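Jagd & Werkstatt | Schaftpflege

Walid Nasrallah ölt Gewehrschäfte seit 14 Jahren auf dieselbe Art. Gelernt hat er bei Boonsong Saithong in Widton, bei dem Leinöl nur tropfenweise aufs Holz kam.

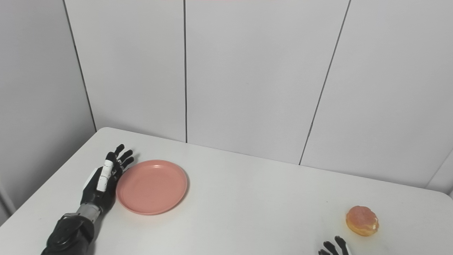
Rosa Teller und glasierter Donut auf weißer Tischplatte

Vor dem ersten Auftrag wird das Nussholz entfettet und mit 256er Papier geschliffen, immer längs zur Maserung. Die Fischhaut bleibt abgeklebt.

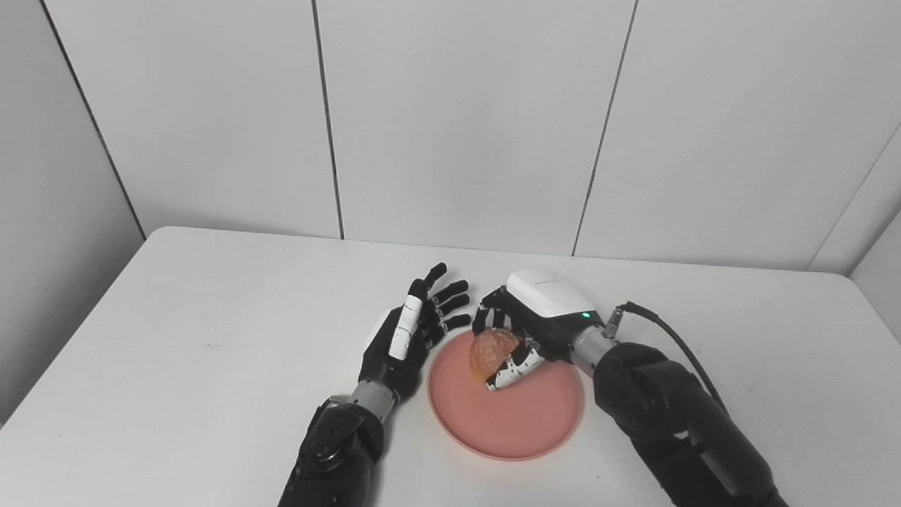 Danach reibt Nasrallah das Öl mit dem Handballen ein, bis es warm wird. Überschuss nimmt er nach 2 Stunden ab – später klebt er.
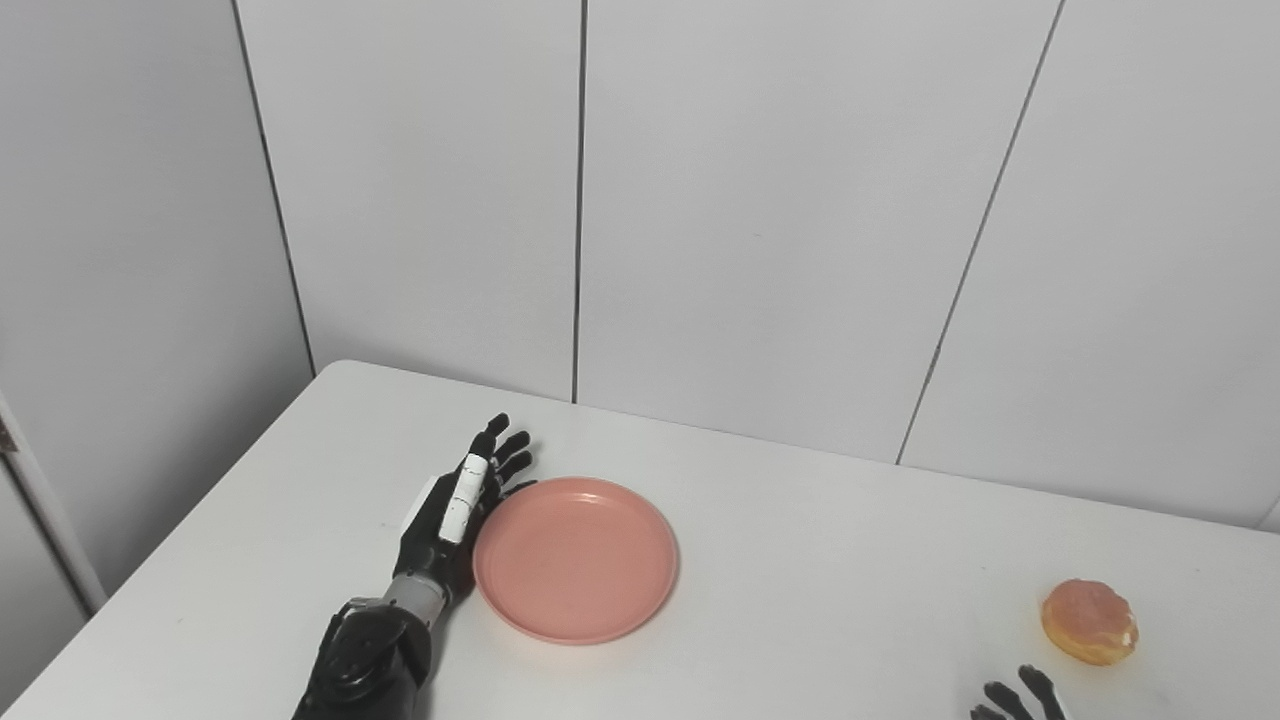
Alte Schäfte aus Nusov saugen mehr, vor allem am Hirnholz unter der Kolbenkappe. Fertigmischungen wie Branwood verwendet er nur bei Gebrauchswaffen. Den nächsten Kurs gibt er im Mai.

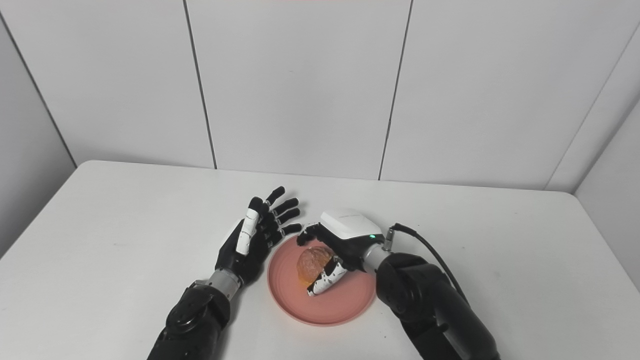 Der Teller in der Tischmitte

Kontakt | Impressum | Nach oben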